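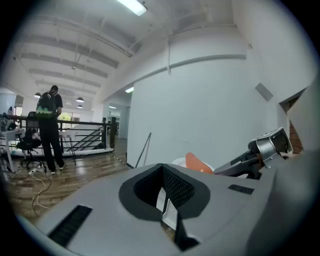
Tatudholm Opens Its Old Lower Cemetery to Visitors, With Better Signs and the Same Steep Hill

TATUDHOLM, Dec 8, 2023 — The Tatudholm Heritage Office announced today that the Lower Cemetery, the walled burial ground below the harbor church, will open to the public in June after a long closure during which it was visited mainly by sheep.

The cemetery holds more than 200 marked graves, most of them belonging to sea captains, rope makers, and the wives who outlived them and chose the wording on their stones. Some of that wording is unkind. All of it will be legible again, thanks to cleaning and repair work carried out by the Kwiatkowski stone workshop, which has spent the past 3 summers on its knees in the grass.

Visitors will enter through the Sasby Gate, a low stone arch built for a population that was evidently shorter. The office considered raising it and was told by every preservation expert it asked that it could not. A padded beam was also rejected. There will be a sign, and the office asks tall visitors to read it before they reach the arch.

From the gate, a gravel path follows the original funeral route downhill between two rows of lime trees to the Captains' Terrace, where the grandest tombs stand with their backs to the sea. Local tradition holds that the captains had seen enough of it. Parish records suggest the terrace was laid out that way to keep the wind off the mourners, but guides have been instructed to tell both versions and to let the audience pick the one it likes.

The largest tomb on the terrace is the Tundach vault, put up by a family of salt merchants who wished to be remembered and hired accordingly. It has four columns, two urns, a carved ship under full sail, and a Latin inscription with a spelling mistake in the second line. The family is said to have noticed the mistake at the unveiling and refused to pay for the lettering. The mason is said to have refused to fix it. The restoration team has cleaned the inscription and left the error where it was.

Farther down, past the terrace, the ground levels out and the stones get smaller. This is the oldest part of the cemetery and, in the opinion of the staff, the best. Many of the markers are plain slabs with a pair of initials and a tool: an anchor, a mallet, a baker's peel. One shows what historians have described as a goose and what the Tatudholm guidebook has always called an angel. The new edition of the guidebook says "winged figure" and moves along quickly.

At the bottom of the slope stands the small mortuary chapel, roofless for generations and now roofed. Its interior walls keep traces of painted vines and a row of saints, several of whom lost their faces to damp. A short display in the chapel explains how the town buried its dead, how much it charged them for it, and why the bell was rung 10 times for a captain and once for everybody else. The bell itself is back in place after many years in the yard of a local inn, where it was used to announce supper. The innkeepers have asked for it to be noted that they took good care of it.

"We wanted to give people a quiet place to walk and something worth reading while they do it," the Heritage Office said in a statement. "We would also like them to stop climbing over the wall. It is an old wall, and we have just repaired it."

Tatudholm is better known to travelers for its harbor, its smoked fish, and a parking situation that has been discussed in several languages. The Lower Cemetery lies a short walk from all three. The quickest route is the flight of 100 steps from the fish market, which are uneven, handsome, and slippery after rain. A gentler road leads down from the church and is recommended for strollers, wheelchairs, and anyone who has just had the fish.

The walled ground will be open daily from morning until dusk. Entry is free. Guided walks will be offered in the mornings, with an evening walk by lantern on certain dates through the summer. The office wishes to make clear that the lantern walk is a history tour. There are no actors, no one will jump out from behind the Tundach vault, and requests for this to be reconsidered have already been received and filed.

Dogs are welcome on a leash. Picnics are allowed on the grass outside the Sasby Gate but not on the tombs, however flat and convenient. Stone rubbings are not permitted, as the softer slabs have suffered enough admiration. Photography for personal use is fine. Wedding parties should write first.

The sheep, who kept the grass down throughout the closure at no cost to the town, have been moved to the field next door. They can see the cemetery from there and have been spending a good deal of time at the fence. The office is looking into bringing them back each winter, when visitor numbers are low and the lawn mower is at its least reliable.

A printed map of the graves, with a short biography for each captain whose life can be traced and a polite sentence for the rest, will be sold at the church door and at the harbor ticket booth. Proceeds go toward the upkeep of the lime trees.

Press visits before the opening can be arranged through the Tatudholm Heritage Office. Please bring sensible shoes, and mind your head at the gate.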